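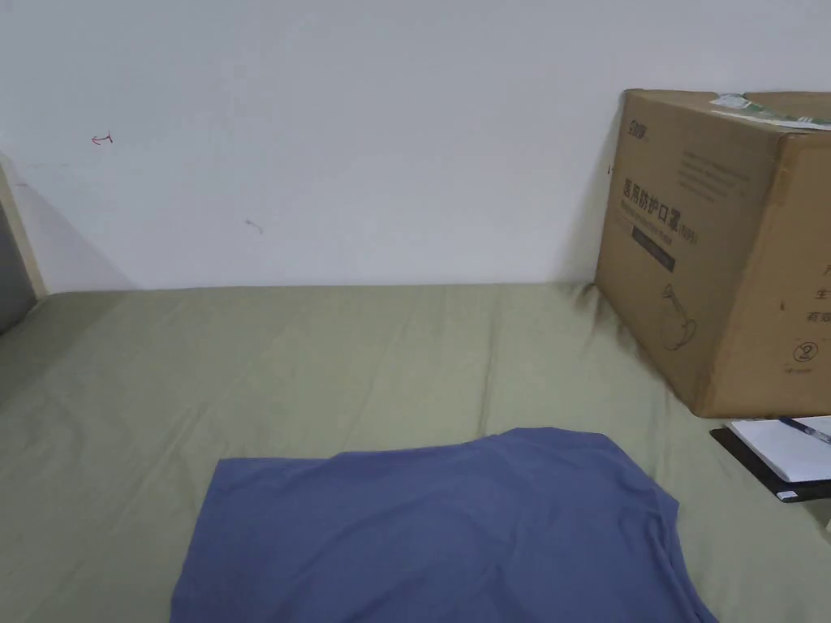
A T-shirt laid flat on a green sheet.

Search this site
Enter keyword
Go

Kids' Tech Library > Inside a Computer

What Does Computer Memory Do?

A computer needs a place to keep the things it is using right now. That place is called memory, or RAM. When you open a game, the computer copies parts of it from storage into RAM, where the processor can reach them quickly.

Storage keeps your files when the power is off. RAM does not — it is cleared each time the computer shuts down.
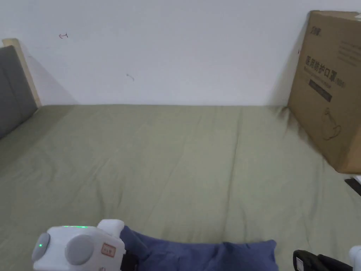 Many desktop computers hold 2 sticks of RAM. Each stick is a thin board with small chips on it. If too many programs are open, the RAM fills up and the computer slows down. Closing a program frees some space.

Always ask an adult before opening a computer case.

Text by Karlijn Van den Broek. Checked by Lachlan Matheson, Stunerham Learning Center.

Print this page
E-mail this page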